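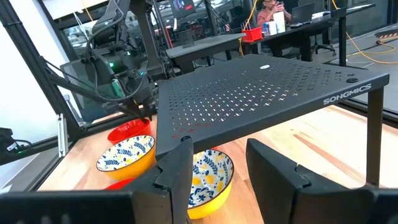
Greenwood Shared Purchasing Forum
Equipment and Services > Under Review

Thread: Badard two-arm evaluation kit, request for comments before the October order

Posted by: jholroyd_purchasing
24 July 2023

Members are invited to comment on the Badard two-arm kit offered to participating sites by Mirnance. The offer consists of two arms with two-finger grippers, a wrist camera for each arm, the control software, and 15 days of on-site support. The term of the lease is 66 weeks. Sites may withdraw without penalty before the first payment is made.

Comments should address the performance of the kit on household handling tasks, the quality of the support, and the lease terms. Please identify the software release you used. Comments based only on the sales presentation are welcome but should be labeled as such.

Jordan Holroyd
Purchasing Office

Reply 1
Posted by: lab_ops_east

Our site had the kit on the standard trial terms. We used release 3 throughout.

Our principal task was the retrieval of bowls from beneath a low metal stand and their placement on top of it. We consider this a fair test of the product, as the sales material refers to tidying under furniture. The stand is a SONGMICS item with a perforated top, set directly on the wood floor. The bowls are red ones and yellow ones, the latter with a blue and yellow pattern inside.

Over the trial we logged 678 attempts. The arms were dependable when a rim was exposed and the approach was from above. Performance fell off when a bowl sat well under the edge of the stand, and it fell off further when two bowls were close together. Our operators learned to begin with whichever bowl was nearest the open floor. The manual does not mention this and should.

The support staff were courteous and arrived when scheduled. We would recommend the kit with reservations.

Reply 2
Posted by: facilities_review_2

I would ask the previous poster to state the success rate. A total number of attempts does not permit any comparison with the Renorus offer, which several sites also have under consideration.

Reply 3
Posted by: lab_ops_east

The rate has been withheld on purpose. We changed the gripper fingers partway through, and a single figure covering both sets would mislead. The figures for each set will be sent to the Purchasing Office once they have been checked.

Reply 4
Posted by: mwest_instruction

This comment is based on the sales presentation and on one half-day visit to another site.

My concern is with the fingers. They are thick blocks with a stepped inner face, and they occupy a good deal of the wrist camera's view. When the gripper is close to its target, the operator is looking past the fingers at whatever can be seen in the gap. For a large object such as a bowl this may be acceptable. For flatware or small lids I would expect difficulty, and I did not see either attempted.

The presentation gave the impression that the camera view is clear of obstruction. I would not repeat that claim to my own department.

Reply 5
Posted by: lab_ops_east

I agree with the description and disagree with the conclusion. It is useful to see the fingers. An operator who can see both of them knows where the grip will close. We tried a competing product with the camera set well back, and our staff disliked it.

On small items, Reply 4 is correct that caution is needed. We did not test flatware.

Reply 6
Posted by: rowan_k_safety

The Safety Office has two observations.

First, the kit is often installed within open office space. A glass partition with occupied desks on the far side is a common arrangement, and it is acceptable provided that the working side is kept clear while the arms are enabled. Cables on the floor should be covered or routed along a wall. I have raised this at more than one site and will continue to do so.

Second, the status light on the arm is small. Mirnance was asked whether a larger indicator could be supplied. The answer was that one is available at additional cost. In our view it should be included in the base price.

Reply 7
Posted by: facilities_review_2

I support the second point. On the first, our site would have to run a new circuit to keep cables off the floor, and the expense would fall on the department. The lease makes no allowance for site preparation. Renorus includes it.

Reply 8
Posted by: jholroyd_purchasing

For clarity, Renorus includes site preparation only for leases of two years or longer. Members comparing the offers should read the schedule attached to each one.

The indicator light has been added to the list of items for negotiation.

Reply 9
Posted by: tdelaney_homeecon

We have had the kit since the spring and I take a less favorable view than Reply 1. Coordination between the two arms is the weak point. When one arm is reaching down beside the stand, the other must often wait for it to withdraw. The brochure describes the arms as working together. In our experience they took turns, and the task ran more slowly than with one good arm and a patient operator.

Support did respond to our report. Their advice was to move the stand farther from the base. This helped somewhat, but it placed the rear bowls out of comfortable reach.

We do not intend to renew.

Reply 10
Posted by: lab_ops_east

May I ask which release was in use? The waiting behavior was severe in release 2 and much reduced in release 3.

Reply 11
Posted by: tdelaney_homeecon

Release 2. We were not told that a newer one existed.

Reply 12
Posted by: mwest_instruction

That is a finding about the support in itself, and I would ask that it be recorded as such.

Reply 13
Posted by: jholroyd_purchasing

It has been recorded. Mirnance has been asked to confirm in writing how sites are notified of new releases, and to provide release 3 to the site in Reply 9 at no charge. The reply will be posted in this thread when received. Comments remain open. Sites holding trial logs should send them to the Purchasing Office directly, with the finger set noted on each sheet.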